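Oiling a maple board: how many coats before I can stop?

Posted in Kitchen & Workshop, 14 June 2019

plendora_pete
I have a maple board made of glued planks and a bottle of Grolano mineral oil, which my brother-in-law says I'm using wrong. He says a coat a day for a week, a coat a week for a month, a coat a month until one of us dies. I put on two coats in April and went back to my life. Now the top feels a bit fuzzy after washing and he is being unbearable about it. How many coats does it need, and do I have to sand off what's there first?

Yayra Nyarko
Your brother-in-law is reciting a rhyme older than he is. It won't hurt the board, but maple is tight-grained and stops drinking long before the rhyme runs out.

The fuzz is raised grain. Water swells the fibers, they stand up, and they stay up until you cut them off. So yes, sand, but lightly. Wipe the board with a damp cloth, let it dry overnight, then go over it with 400 grit, along the grain, by hand. Do that twice if it still feels like a peach. Leave the orbital sander in the garage.
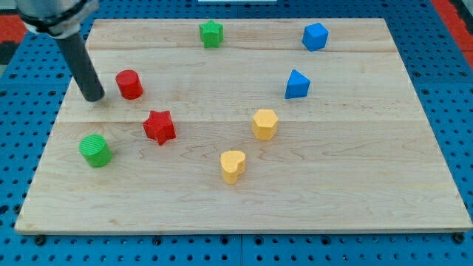 Pale maple, seams running the long way, faint streaks in the grain.

Then oil. Flood it, wait a few hours, wipe off whatever is still sitting on top. If the wood looks dull and thirsty the next day, do it again. Mine usually quits after three. Do both faces and the ends, and don't skimp on the ends, where the wood takes it up like a straw. A board oiled on one side only will cup, and then you'll be back here asking how to flatten it, and that is a much longer page.

After that, oil it when it looks dry. I know that isn't a schedule. I once kept a schedule, on the fridge, and the only thing it maintained was my guilt.
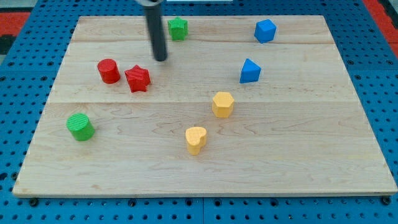
One more thing about those seams. If you can catch a fingernail in one, clean it out and let it dry fully before any oil goes near it. Oil in an open joint means the glue won't take when you finally get around to repairing it. Ask me how I know, or ask the board I made in Quiambao, now two boards.

flemari312
just use olive oil its what my grandma did, works fine

Yayra Nyarko
It works until it goes rancid, and then everything you slice smells like an old crayon. With respect to your grandma, who may simply have gone through boards faster.

plendora_pete
Sanded, oiled, third coat soaking in now. Brother-in-law has been shown this page and says the rhyme is "more of a guideline." I'm counting it.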